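The Tuner's Sister

My grandmother left me a piano, 1,620 dollars, and a letter I wasn't supposed to open until Monday. I opened it on the bus. If she'd wanted me to wait she would have left it to my cousin.

The letter was mostly about soup. She wanted me to know that the recipe in the blue tin was wrong on purpose, because her neighbor kept asking for it, and that the real one had twice the garlic and no carrots at all. Then at the very bottom, squeezed in sideways where she'd run out of paper, she'd written: "Find Yeison Escobar in Herken. Tell him I kept it."

Kept what? She didn't say! Eighty-nine years old and she runs out of room at the one good part. 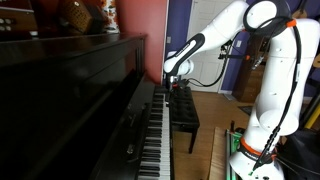
So I called in sick and took the early train to Herken, which is the kind of town where the station has a bench and the bench is the station. I asked at the bakery. The woman there said there were two Yeison Escobars, the old one and the one who owed her money, and which did I want. I said the old one, please. She drew me a map on a bread bag and charged me for the bread.

He lived at number 158 on a street that only had nine houses. I have no idea what happened to the others. He answered the door in a suit jacket and slippers, looked at my face for a good long while, and said, "You've got Yaneth's chin."

Yaneth Chambi was my grandmother, I should say. She was only Yaneth Chambi until she was twenty, and after that she was somebody's wife and then somebody's mother, and by the time I came along she was just Nana, with the radio on and her shoes off. It was strange hearing her whole first name come out of a man I'd never met (and he said it so easily, like he'd said it that morning).

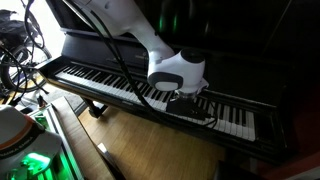
What He Told Me

He made coffee so strong I could feel it in my ears. Then he told me about the summer she was 17.

There was a dance hall out on the Quintero road, long gone now, and the man who ran it paid a band in beer and sandwiches. Yeison's brother tuned pianos. Yeison carried the tools. And my grandmother, who told all of us her whole life that she couldn't carry a tune in a bucket, played there every Saturday in June with her hair pinned up so her father wouldn't know her from the back.

"She was good?" I said.

"She was loud," he said. "Then she was good."

They wrote a waltz together, the two of them, sitting on the back steps of the hall. She had the tune and he had the words, and he swore the words were terrible. They only had one sheet of music paper and it wouldn't tear straight, so they tossed a coin for it. She won. In the fall her family moved to Drirkico for her father's job, and Yeison meant to write, and he did write, 14 letters, and he never mailed any of them because he couldn't spell Drirkico and was ashamed to ask.

I laughed so hard at that I had to put the cup down. He laughed too, and then he stopped, and we both looked at the window for a bit.

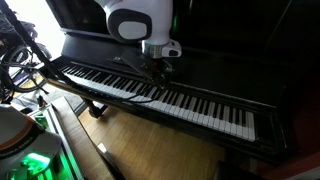
Black and white keys, and the music desk above them.

I told him what the letter said. Tell him I kept it. He nodded as though I'd brought back a casserole dish.

"Under the lid," he said. "She'd put it under the lid. She hid everything under lids."

I missed the good train because he wanted to show me his tomatoes, and then I missed the next one because he wanted to give me some. I rode home in the dark with a bag of them in my lap, humming nothing in particular, wondering how I'd gone my whole life without asking her one decent question. I knew what she thought of every actor on television. I knew her shoe size. I'd never once asked what she was doing the summer before she met my grandfather.

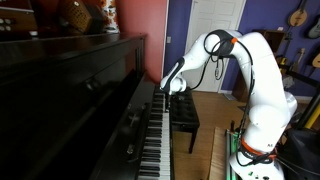

It was past eleven when I got in. I didn't take my coat off. I lifted the lid and felt around inside with my hand flat against the wood, and I got a pencil, a hairpin, a dead moth, and a church bulletin from a wedding I'd been in. No waltz. I sat down on the floor and said a word Nana wouldn't have liked.

Then I thought, she hid everything under lids. Everything.

I went to the kitchen and got down the blue tin. I took out the recipe, the wrong one with the carrots, and turned it over. The pencil had gone silvery and the lines weren't even, and across the top, in a boy's handwriting, it said "Waltz for Kasum," which was the name of her dog.

I can't read music. I called him anyway, and he picked up on the first ring, and I held the page under the lamp and started spelling out the words to him. He was right about them. They were awful. He made me read them twice.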